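Gripper cell budgeting

Gripper cell budgeting is the planning of purchases for a small robot work area in which a two-finger gripper handles objects on a table. The term covers the gripper itself, the work surface, stands, cabling, trays and spare parts. It is used mostly by laboratories and small firms that buy equipment in stages.

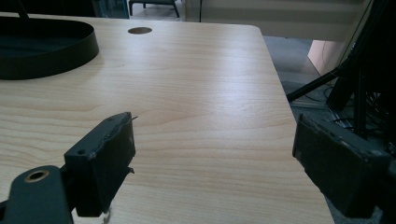
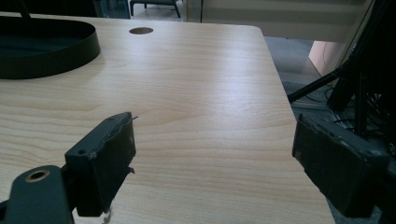 Black two-finger gripper, open, over a wooden tabletop with a dark tray.

Scope

A budget is normally split into capital items and consumables. Capital items are bought once and written off over several years. Consumables include finger pads, screws, threaded inserts and cable ties. Fingers are often misfiled as capital — they wear at the corners and contact faces, and are better treated as a recurring cost.

Furniture is frequently left out of early estimates. An ordinary office desk is accepted in many plans where loads are light. A desk with a cable grommet saves drilling, although the position of the hole has to be checked against the planned work area before the order is placed.

The Tivdale method

The Tivdale method, named after the workshop where Salma Mahrous drew it up, assigns each item to one of 3 classes: fixed, wearing and shared. Fixed items are priced from a supplier quotation. Wearing items are priced per 200 hours of use. Shared items, such as stands and power supplies, are divided among the projects that book them.

In the first Tivdale plan, the wearing class came to 163 dollars per gripper for each period of use, against an earlier estimate of 108 dollars. The difference was traced to finger pads and replacement screws, which had been entered as a single set for the whole year.

Ghizlane Farouk later adapted the method at Nasmont, adding a line for cable routing and floor space. Her version counts the footprint of a stand with its legs extended, which is larger than the figure in most catalogs.

Timing

Orders are commonly grouped so that parts with long lead times go out first. Nasmont places its main order in January and holds back part of the wearing budget until the first set of fingers has been inspected.

Limitations

The method does not cover software, training or insurance. It also assumes that the gripper type stays the same for the whole budget period; a change of mounting pattern makes stocked fingers unusable, and the remaining value has to be written off.

See also

Tejada costing sheet
Ustarex spare parts schedule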